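**Wemness planning stack: progress report to Olivares, second period (ending October)**

Work in this period covered the grasp planner, the simulated tabletop task, and logging. Integration with the arm controller on the Tostville bench is behind schedule and is described under Open items.

## Planner

The sampling-based planner was replaced with a two-stage version. The first stage searches for a coarse joint path on a reduced collision model. The second stage smooths that path against the full model and checks gripper clearance at each waypoint. The time budget per query is set at 200 ms. Queries that exceed the budget return the last valid coarse path and raise a flag in the log. The caller decides whether to run it.

Grasp candidates are now generated from the estimated object pose plus a stored shape class (box, cylinder, rounded). Candidates whose approach would bring a finger within the clearance margin of a neighboring object are dropped before planning. The margin is a single value for all classes. We expect to make it depend on class in the next period, as cylinders lying on their sides lose too many usable candidates under the present setting.

## Simulated task

The tabletop task asks the arm to move named objects from the table into a basket. Object poses are drawn at random for each episode, and the reset routine rejects any draw in which two bodies intersect. A batch is 4000 episodes. The full batch runs overnight on the Kisell machine, and a short batch of 385 episodes runs on every merge to the main branch. 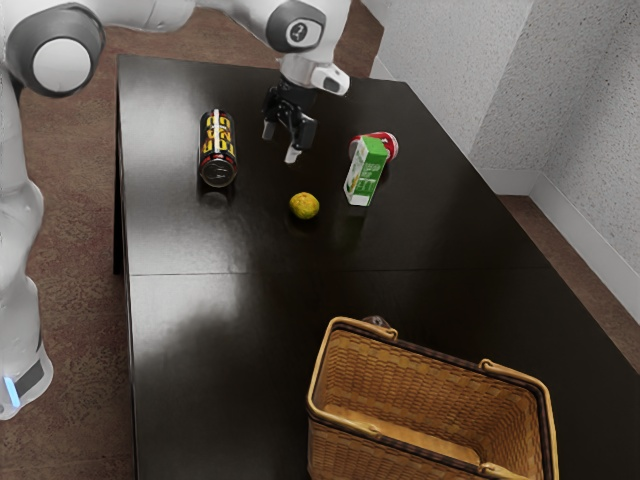
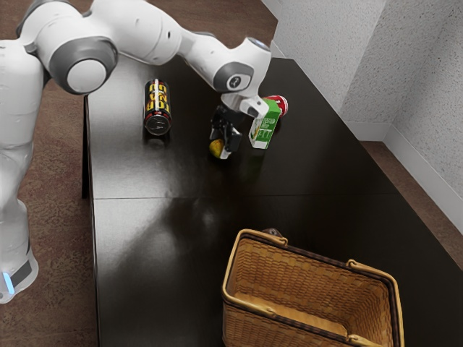 *Figures 1 and 2. Tabletop task in simulation, with can, fruit, carton and wicker basket. In Figure 2 the gripper is over the fruit.*

Two faults in the task were found and fixed:

- The carton's collision shape was larger than its visible mesh, so the planner refused side approaches that were in fact free.
- The basket handles were missing from the reduced collision model. Coarse paths crossed them and failed in the second stage.

Glare on the tabletop remains a problem for pose estimation. The renderer's reflection settings have been left as they are, and the segmentation model is being retrained with a wider range of lighting.

## Logging and tooling

Each episode now writes one file holding the planner queries, the chosen grasp, joint commands and contact events. The replay tool can step through an episode and rerun a single query with changed parameters. Around 65 older log files use the previous format and will not be converted.

## Open items

1. Controller interface. The bench controller drops the first command after a mode switch. A workaround is in place in simulation only.
2. Partly hidden objects. Pose estimates for an object behind another are unstable between camera updates. A filter is written but has not been tested on a full batch.
3. Release behavior. The drop height over the basket is fixed and should be computed from the object's size.

No change to the budget is requested. The bench trial moves to the next period, and the remaining deliverables keep their current order.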